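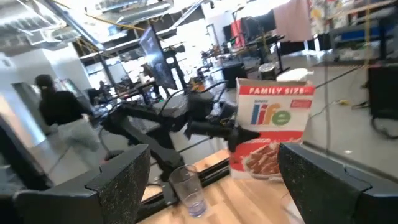

Nastbridge sells its two-arm tabletop kit with the promise that you will be "running a kitchen task by lunch." I have set up three of these for other people now, and lunch came and went each time. The arms are decent. The quick-start guide is where I lose patience, so use these steps in its place. You don't need their prop set either, which costs 50 dollars and is mostly foam blocks. A family-size box of Life and a clear plastic cup on a wooden tabletop will teach you more about the grippers than foam will, and you get to eat the cereal.

What you need
The kit, a table that doesn't wobble, a tape measure, a marker, one tall box, one light cup. Set aside 60 minutes for the first run. The guide says 12.

Step 1. Fix the bases
Clamp both arms before you plug anything in. The supplied clamps are fine on a thick top and poor on a thin one. Push each base hard with your palm. If it shifts at all, tighten it again.

Step 2. Route the cables
Leave enough slack for the arm to reach all the way out and all the way back. Move it by hand with the power off and watch the cables as you go. The guide skips this and then has a whole troubleshooting page on "unexpected stops." Make of that what you will.

Step 3. Check the wrist camera
Open the viewer and make sure you can see both fingertips at the bottom of the view. If you only see one, loosen the bracket and turn it until you have the pair. Do not trust the "auto-align" button. I pressed it on all three kits and could not tell you what it did.

Step 4. Start with the box
Mark its corners on the table so you can put it back in the same spot. Come in slowly from the side with the fingers open. Close at half the default force, which crushes cardboard. Lift an inch, hold, put it down.

Step 5. Then the cup
Clear plastic is hard for the camera, and the sales page never mentions it. Keep the cup empty, go slow, and expect misses. If you get error 1413, the gripper closed on nothing. Open it and try again.

Should you pay for setup?
Nastbridge will send someone out for a fee. Dwight Tremblay took that offer and got a polite visitor who read the quick-start guide aloud. Chantal Hawthorne did it herself with the steps above and was picking up the box the same afternoon. The cup took her until November.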